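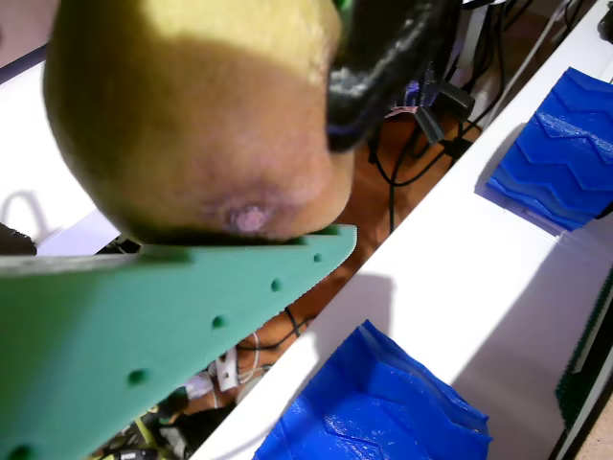
6/1/21

I bought the Kandpal food dehydrator in March, before there was anything in the yard worth drying, and I've used it nearly every weekend since. It's the countertop model with 9 trays, and I love it. I'm going to say that up front so you can weigh the rest accordingly.

My old one was a stack of round plastic trays with the fan in the bottom. You had to shuffle the trays every couple of hours or the low ones turned to leather while the top ones stayed floppy. The Kandpal is a box with the fan at the back, and the air goes straight across every tray. I haven't shuffled once! Apple rings from the top and bottom come out close enough that I toss them in the same jar.

## What it does well

Apples, first of all. I slice mine thin, dunk them in water with a squeeze of lemon, and leave them overnight. By breakfast they bend without snapping, the way I like them (my family wants them crisp, so theirs go back in until lunch). Bananas take longer and stick a bit, but a quick twist of the tray pops them loose. Herbs are almost too easy. A big bunch of mint was done before I'd finished cleaning the kitchen, and it kept its color better than anything I've hung from a nail.

Tomatoes were the real surprise. I did a batch of small ones, cut side up, with salt and nothing else, and ate half of them standing at the counter. The rest went into a jar in the fridge and lasted three days.

The door deserves a mention too. It's clear, it swings down flat, and you can check on things without pulling the whole lid off and losing your heat. Such a small thing, and I use it constantly.

## What could be better

The timer beeps. It beeps when you set it, it beeps when you change it, and when it's done it beeps until you walk over and make it stop. I found no way to turn the sound down, and the manual skips the subject. 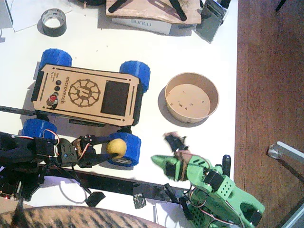
Rivard wrote in after my first notes went up: mine sits in the laundry room with the door shut and I still hear it, so now I set the timer for longer than I need and just switch the thing off myself in the morning. Also, line the trays for anything juicy, or you'll be scrubbing plum off the mesh for a week.

Good advice on both counts, and I've been lining mine with parchment ever since. Leave a gap at the edges so the air can get by.

The trays themselves do fit in my dishwasher, but only on the bottom rack and only if I give up on washing plates. I mostly soak them in the sink. The crumb tray under the heater slides out and wipes clean in seconds.

It's also wide. Measure your counter first. Mine lives at the end by the bread box, and the bread box has had to move.

## Compared with the Mirnis

I borrowed a Mirnis for a weekend from the tool library in Justville. It's quieter, I'll give it that, and the dial is nicer to turn. But it has fewer trays, and the heat didn't feel as even to me. The apples near the door needed extra time. If you live alone or only dry herbs, I'd look hard at it. For anyone with a fruit tree, get the bigger box.

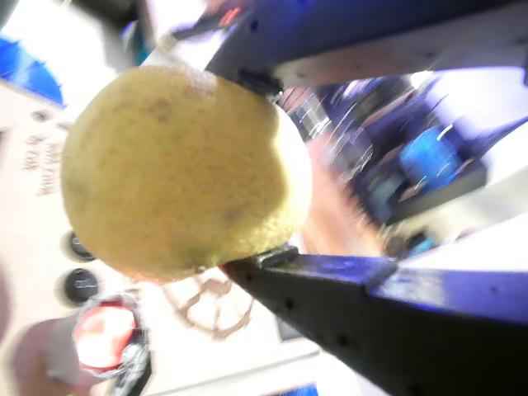 *Speckled skin, yellow-green all over.*

## Would I buy it again?

Yes, tomorrow! I still want to try yogurt in it, and the manual has a page on jerky that I keep rereading. Pears are next once the fall ones come in. I plan to peel half and leave the skin on the rest, and I'll add a note to this review when they're in the jar.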